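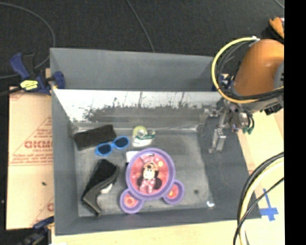 工单:餐后血糖曲线对不上饭点,全中心都有
产品:Zultora 饮食日记(研究版)/ 数据导出
提交人:彭安琪(昆明中心,协调员)
优先级:高(提交人选)
状态:已解决,待补一份说明
标签:时间戳 导出 餐次 Nitex传感器 双重换算

彭安琪 09:12
急。燕麦早餐那个研究,今早导出的数据不对。午饭后血糖全是平的,然后晚上冒一个大峰。看了好几个受试者都这样,不是个别人。
早餐更离谱,有人凌晨一点多吃燕麦粥??
昨天导的那版没细看,不知道是不是已经坏了。下午三点要给Fadwa那边发数据,麻烦快点看。

彭安琪 09:15
补一下环境:
App是七月推的那个新版,受试者手机基本都自动更新了
导出用的网页后台,Chrome,选的“餐次+传感器合并”,CSV
传感器是Nitex,走它自己的通道进来,没动过
统计那边用Oltireo读CSV

Uthai Kaewmanee(一线支持)09:31
收到。请提供:
随便一个受试者编号
一条你确定实际吃饭时间的餐次
手机上显示的时间、后台网页显示的时间、CSV里的时间,三个都要
先别手动改后台的时间,改了不好查。

彭安琪 09:40
呃,已经改了一些。上周就觉得有几个人早餐时间怪,以为是他们自己填错,让同事打电话核对完一条一条改过来了。改了哪些有纸质核对表,待会儿数。

时间如下,拿我自己的测试账号做的,午饭我自己吃的,肯定没错:
手机 12:10
后台网页 12:10
CSV 06:10
所以网页是对的,就导出错。差6小时整。

Uthai Kaewmanee 09:52
差6小时整,像时区。昆明跟苏黎世夏令时正好差这么多。服务器在苏黎世。转二线。
传感器那列时间请也看一眼,有没有一起偏?如果一起偏,曲线应该还是对得上的。

彭安琪 09:58
传感器没偏。同一天我午饭后的峰在12点50多,正常。所以就是餐次偏了传感器没偏,两个错开了。难怪午饭后是平的,它画的是早上六点以后那段,我那会儿还没起床。
晚上那个大峰反而是真的晚饭,只不过系统觉得晚饭是中午吃的。

Ketsara Rungrueang(二线)10:20
接了。
查了一下:新版App改了餐次上传格式,时间从“本地时间+时区”变成统一UTC,时区单独放一个字段。网页后台读了那个字段,导出模块没读,直接用服务器当地时间写出去了。传感器走Nitex的接口,老格式,没碰到。
只影响新版App录的。老版录的导出应该正常。
@彭安琪 能不能确认一下,没更新App的受试者数据对不对?

彭安琪 10:33
查了三个没更新的(都是iPhone关了自动更新的叔叔阿姨),对的。饭点正常,峰也在该在的地方。
但是有一个人换过手机,前半段对后半段错,跟你说的一致。

Ketsara Rungrueang 10:41
好,那范围就清楚了。我去后台跑一下数量。
临时办法先给你,下午要交数的话:
导出时不要选“合并”,分开导,餐次一份、传感器一份
餐次那份勾上“附加字段”,里面有一列tz_offset
在Oltireo里读进去之后,tz_offset非空的行,餐次时间加6小时;空的行不动
再按受试者编号和时间合并
不要在Excel里打开再存,Excel会把时间格式改掉,又多一个问题。

彭安琪 10:44
已经在Excel打开过了……重新导。

彭安琪 11:05
分开导卡住了,转圈十几分钟。是不是人太多?

Uthai Kaewmanee 11:12
附加字段那个勾上以后比较慢。请按受试者分批导,一次别选全部。或者等我这边后台直接生成给你,大概快一点。你选。

彭安琪 11:13
你生成吧,我去吃饭。12:10会再录一条测试的,不要删。

Ketsara Rungrueang 11:38
数量出来了:
餐次总数 2663
新版App录入、导出受影响 1177
其余是老版录的,没问题
另外有个麻烦。1177条里面有一部分在网页后台被人工改过时间(应该就是你说的打电话核对那批)。这些情况不一样。网页上本来显示正确,但是改的人是对着CSV改的,等于把一个本来对的时间又往后推了6小时。现在网页上是错的,CSV里反而看着对。
要是统一加6小时,这批就错得更厉害。早餐会变成中午以后。

彭安琪 12:25
天。对,我们是对着导出表改的,同事没看网页。
核对表刚数完,57条。你那边对得上吗?

Ketsara Rungrueang 12:31
修改日志里也是57。对得上。很好。
这样处理:
57条先回退到受试者原始录入时间,日志里有,我来做
回退完网页上应该全部正确
然后修导出模块,修好以后你那边什么都不用加,直接合并导出就行
回退属于改研究数据,要你们中心书面同意,还要在审计记录里留原因。请在本工单回复“同意回退”并附核对表编号。

彭安琪 12:36
同意回退57条。原因:导出时间错误导致误改,原始录入时间有效。核对表编号见附件第一页右上角,手写的,扫描有点糊,看不清叫我。
PI那边我口头说过了,邮件下午补。

Fadwa Ouazzani(统计)12:50
路过看到抄送。几个问题,不急着全答:
一,上一次中期导出是在新版App之前还是之后?如果之后,我算的餐后两小时曲线下面积全要重跑。
二,早餐燕麦组和白面包对照组,新版App的比例一样吗?如果更新得多的刚好都在一个组,那不是噪声,是偏倚了。
三,受试者出省旅游的怎么办,昆明还好说,有没有人出国。

彭安琪 13:02
一,中期导出在之前,我翻了邮件,那时候新版还没推。不用重跑。
二,不知道,我看不到分组,盲的。你自己那边能看吧?
三,有一位去了曼谷看女儿,待了一阵。国内出省没差别,都是一个时区。

Fadwa Ouazzani 13:10
能看。我先只用两个组的代号数一下,不解盲。
曼谷那位差一个小时,不能用固定的加6。Ketsara临时办法里那条请改,应该按tz_offset来算,别写死。

Ketsara Rungrueang 13:14
对,我写快了。更正:不要固定加6小时,按每行的tz_offset换算。导出模块的修复就是按行读这个字段,曼谷那位会自动对。
传感器那边的曼谷数据也请看一眼,Nitex是跟手机走还是跟读取器走,我不确定。

Ketsara Rungrueang 13:55
57条已回退。审计记录已写。请安琪抽几条看网页。

彭安琪 14:08
抽了八条,跟核对表左边那列(电话里受试者自己说的时间)比,都对得上,有一条差十分钟,受试者自己说“大概七点多吧”,算正常。
下午三点怕是来不及了,跟Fadwa说了晚点。

Seraina Nägeli(Zultora 研发)14:20
早上好,我们这边刚上班不久。看了Ketsara的分析,同意。导出模块确实漏了字段,测试没测出来,测试账号全在瑞士时区,怎么导都是对的。
补丁在写。会先放到昆明中心的预发环境,你们看过再上正式。
顺便问:除了昆明,泰国Thammasiri那个点也用合并导出吗?他们应该差五个小时。

Uthai Kaewmanee 14:26
Thammasiri用,但他们还没推新版,App版本锁着。已通知先不要放开。

Seraina Nägeli 15:47
补丁在预发了。请试。合并导出,全选。

彭安琪 16:02
试了。我今天那条12:10,CSV里12:10。昨天的也对。早餐没有人凌晨吃了。
午饭后峰回来了。
速度比以前慢一点,能接受。
有一个新问题:CSV第一行列名里面多了一列tz_offset,插在中间,Oltireo的导入模版按列序读的,后面全错位一格。碳水那列读进了膳食纤维,看到有人一顿早饭吃了六十多克纤维,吓一跳。

Fadwa Ouazzani 16:09
我这边模板可以改成按列名读,但是中期分析的脚本已经锁了,改要走流程。能不能把新列放最后?

Seraina Nägeli 16:15
可以,放最后一列。十分钟。

Seraina Nägeli 16:31
好了,再试。

彭安琪 16:44
对了。纤维正常,燕麦那碗回到个位数。列没错位。
行数也对,2663条,加上我自己的测试两条,测试的麻烦最后排除掉。

Fadwa Ouazzani 17:03
读进来了,能跑。
两组里新版App录入的比例差不多,没有明显偏向哪一组,这条可以放心。详细表放项目文件夹。
曼谷那位:餐次按当地时间,对。传感器那几天还是昆明时间,没跟着变,差一小时。就一个人,我在脚本里先标记出来,敏感性分析里剔掉跑一遍再看。但是Nitex那边要问清楚。

Ketsara Rungrueang 17:11
Nitex的另开工单,不混在这里。初步看是读取器的时钟要手动改,受试者出国不会想到去改。开好以后把你们俩都加上。

Seraina Nägeli 17:30
正式环境已更新。测试里加了昆明和曼谷两个时区的账号,以后导出会跑到。

彭安琪 17:38
正式环境重导一遍,跟预发那份比对,一致。数据已发Fadwa。
我这边后续:
同事那边说了,核对时间以网页为准,不对着CSV改
核对表作废页盖章留存,不撕
出国的受试者提前跟我们讲,写进随访电话的提纲里
PI邮件已补

Uthai Kaewmanee 17:45
工单先改为已解决。还差一份给伦理办公室的书面说明,请安琪写,Ketsara看技术那段。写完传附件再关。

彭安琪 17:52
好,明天上午写。说明里受影响条数写1177,回退写57,是分开写还是写在一句里?

Ketsara Rungrueang 17:58
分开写。57包含在1177里面,注明一下,免得人家加起来。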